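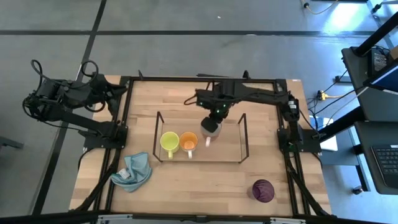 Somkiat Tanasarn

Open afternoon at Seltero, doors at 2, I was late (parking). Typing this up fast before I forget which bench was which.

Went in with one question. Can a machine do the boring stuff at home yet – dishes, tidying, putting things back where they live? I sell shelving and kitchen bits for a living, so I care more than most about the putting back part.

Started at the mug table. Two arms on a frame over a wood top, mugs in a clear tray, and the chore is the one everybody has: cups go up on the shelf. Only one arm was over the tray when I walked up, the other folded away at the side. Stood there way too long. It is slow. My kid would have the whole lot up and be back on the couch. But I kept watching the handles. All of them turned the same way in the tray, which is kind to the machine. My sink does not look like that.

Asked the engineer how often it works. She said 286 tries on this one task since May, 204 of them good with no one stepping in. Did the math on my phone, a bit over 70 percent. Fine for a demo. For my good cups, no thanks. She didn't argue. Most of the misses are at the shelf end, she said, letting go too early or too high.
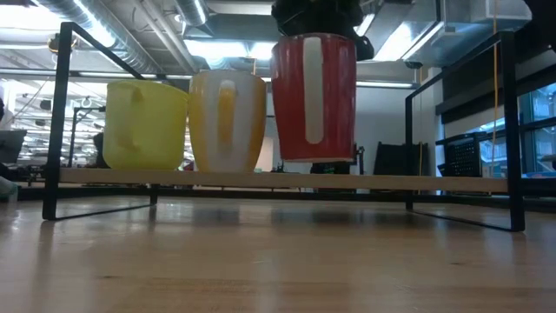 Red mug just over the board, two others beside it on the shelf.

That little gap under the mug is the hard bit, aparently. A person feels the board and lets go. Here it has to work out the height some other way, and she lost me after that. Shelf is a simple one too – a board between two black metal ends, open front. I'd love to see it try a cabinet with a door.

Next room was Starnora's folding setup. Towels OK, shirts no. Roughly 63 people trying to squeeze in so I saw maybe half a towel. Ismail had a shop-floor picker sorting boxed goods, much quicker, and that one I could see in our stockroom tomorow if the price was sane. Nobody would give me a price. Skipped the Grullby talk, sorry, needed coffee.

So, shop floor, close. Kitchen, give it a while. Going back for the next one if they fix the parking.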